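**Progress report to Tomoana – Household Handling project, second reporting period**
Prepared by Nesma Filali, Stomside site
15 Aug 2024

## 1. Status

Work packages 1 and 2 are complete. Work package 3 (tool use in furnished rooms) is behind plan following the gripper fault described in section 2. Work package 4 has not started. Spending is within the approved budget and no change to the total is requested.

The demonstration set now holds 461 accepted recordings of people doing small household jobs: lint rolling, folding, shelf tidying and wiping. The target for the full set remains 2000. Recording did not stop during the fault investigation, as it does not depend on the arm.

## 2. Gripper fault

During a lint roller trial on the Kellon arm, the left gripper failed to release. The task was to hold the roller by its handle with the right gripper, take the loose edge of the sheet with the left, pull the sheet clear and drop it in a bin. The left gripper closed on the sheet, pulled, and was commanded to open. The fingers opened but the sheet stayed stuck to the lower pad. The controller read the open position as a completed release and went on to the next step, which was to return the left arm to its rest position.

The sheet was still joined to the roll. As the left arm moved away, the load went through the sheet into the roller and then into the right wrist. The force limit on the right wrist should have stopped both arms. It stopped only the right one. The left arm kept moving until Benedito Damasceno pressed the emergency stop. He was outside the marked area and was not hurt. The right wrist coupling was bent and has been replaced from spares. 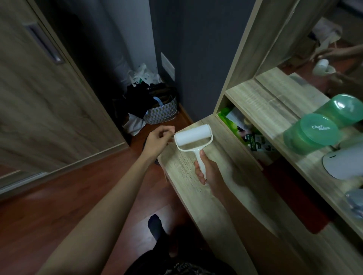
Vanderleia Prado and Ye-ji Yang went through the logs and found two separate causes.

1. **Release check.** The software treated finger position as proof that the object had been let go. This holds for rigid, dry objects. It does not hold for adhesive ones, and no adhesive item was in the original test list.
2. **Stop signal.** Each arm had its own force limit, but the link that passes a stop from one arm to the other had been turned off during calibration and not turned back on. The startup check did not look at this setting.

The second cause is the more serious one. It would have affected any two-arm task, and we have reported it to the Clovthorpe site, which runs the same controller version. Clovthorpe confirmed that its link was on.

## 3. Corrective action

- The shared stop is now set at startup and cannot be turned off from the operator screen. Calibration uses a separate mode with reduced speed.
- Release is now confirmed by finger position and by a short retreat of 10 mm with force monitoring. If the wrist reads a pull during the retreat, both arms hold and the operator is called.
- The finger pads have been changed to a coated type. Adhesive still catches on them at times, so the pads are treated as an aid and not as a safety measure.
- The emergency stop is tested before each session and the result is signed for.

With these changes in place we ran 213 release tests, using the lint roller, packing tape and labels. The sheet or label stuck to a pad in a number of these runs. In every such case the retreat check caught it and both arms held. The shared stop was also triggered by hand from each side and worked each time.

## 4. Open points

Tearing the sheet off cleanly is still unreliable. People tend to lift the edge with a fingertip before they pull, and the present gripper has no good match for that motion. Tarcísio Evangelista is working on a thinner left fingertip – drawings are done, parts are on order.

The written procedure for returning the arm to service after calibration is in draft. Until it is approved, two people sign the startup sheet.

## 5. Request

We ask Tomoana to move the work package 3 milestone to November. The later work packages can absorb the delay. The full fault log and the test records are available on request from Vanderleia Prado.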